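Guests ask us these questions at check-in, usually while holding a suitcase in each hand, so we have written the answers down. Last revised 26/08/2025.

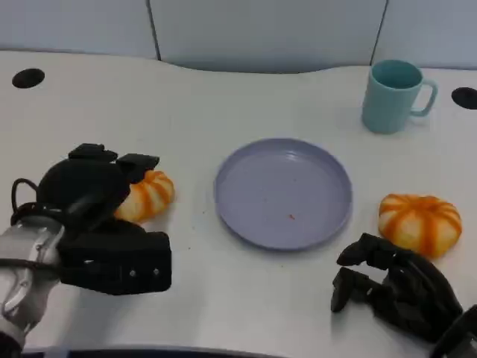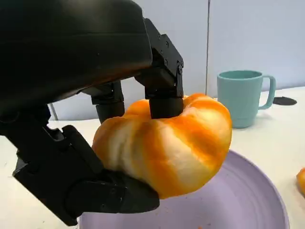
## Where exactly is the Bondance?

On the lake road at Codanitz, 7 miles past the Shearer turnoff. Your phone will suggest a shortcut through the quarry. Your phone has never met the quarry.

## When can I check in?

From three in the afternoon. Come earlier and we'll take your bags and point you to the terrace, where time passes well enough.

## Do all rooms have a lake view?

The front ones do. Rooms at the back look onto the hill, a handsome hill that asks for less money.

## What does a room cost?

Hill rooms start at $135 a night and the Stukel Suite is $300, breakfast included in both. The suite has a bathtub you could lose a relative in.

## What is for breakfast?

Eggs, bread, fruit, and a local sausage we recommend to the brave. Served from seven to ten. At one minute past ten the kitchen becomes very hard of hearing.

## Can I bring my dog?

Yes, in the ground-floor rooms, if you mention it when you book. Cats are welcome on the same terms, although few have accepted.

## Is there an elevator?

No. The house was built in 1852 by people with strong knees. Ask for the ground floor if stairs are a problem, and we'll carry luggage for anyone who wants it carried.

## How is the Wi-Fi?

Good in the lounge, fair in the front rooms, philosophical in the back.

## Can I swim in the lake?

From the dock, at your own risk. In August the water is pleasant. In other months we keep extra towels by the door and don't ask questions.

## What if I have to cancel?

Up to 7 days before arrival you get everything back. After that we keep the first night.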